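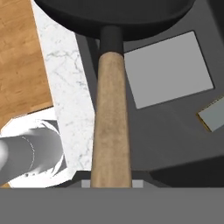

Section 4: Putting in the Fosto under-sink water filter

I've put one of these in at my own place in Pollville and another at my sister's, so I've made most of the mistakes already. Read the whole section once before you pick up a wrench. It's short, I promise!

Before you start

Clear out the cabinet under the sink, all of it, even the bag of bags. You'll want a towel, a flashlight, an adjustable wrench and a bucket that fits under the trap. The filter head, the cartridge and the bracket are in the big box, and the tubing and the tee valve are in the little bag taped inside the lid (I threw my first one out with the cardboard).

Note: The filter goes on the cold line only. Hot water will ruin the cartridge and may loosen the seals.

Mounting the bracket

1. Hold the filter against the cabinet wall and check that there's room underneath to drop the cartridge out later. The Kuster cartridge is longer than the one Fosto used to ship, so measure with the new one.

2. Mark the screw holes with a pencil, set the filter aside and drill your pilot holes. Go easy if the wall is thin - I came out the other side once and had a nice little hole next to the dishwasher.

3. Screw the bracket on and hang the filter head. It should click. Leave the cartridge in its wrapper for now.

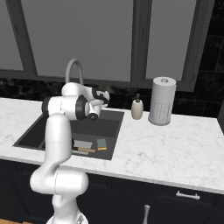

Hooking up the water

4. Shut off the cold valve under the sink, then open the faucet on cold and let it run until it stops.

5. Put the bucket in place and undo the cold supply line at the shutoff valve. There's always a cupful left in there, and it goes straight up your sleeve.

6. Thread the tee valve on by hand, then give it a quarter turn with the wrench. Connect the supply line to the outlet port and the tubing to the inlet port. The arrows on the filter head show which is which.

7. Cut the tubing square. I leave 22 inches on each piece, enough for a loose curve with no kinks.

Caution: Don't use thread tape on the push-in fittings. It keeps the seal from seating and you'll get a slow drip that takes days to show.

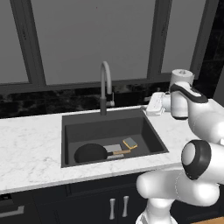
One reader wrote to ask whether the tubing that came with an old Cevlow system could stay in place, as it was already clipped to the back wall. I wouldn't. It's a slightly different size, and it'll feel snug right up until it lets go.

First run

8. Unwrap the cartridge, twist it in until it stops and open the cold valve slowly. Check every joint with a dry paper towel.

9. Run the cold water for 31 minutes before you drink any. Gray or cloudy water early on is normal carbon dust. If your faucet has a pull-out aerator, take it off first so it doesn't clog.

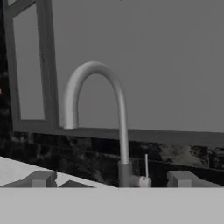 Gooseneck faucet with a single side lever.

10. Write the start date on the cartridge label with a marker. Mine says January 1, 2019.

11. Go back after 2 hours and feel under each fitting again. If one is damp, shut the valve, push the tubing in farther and try once more before you call anyone.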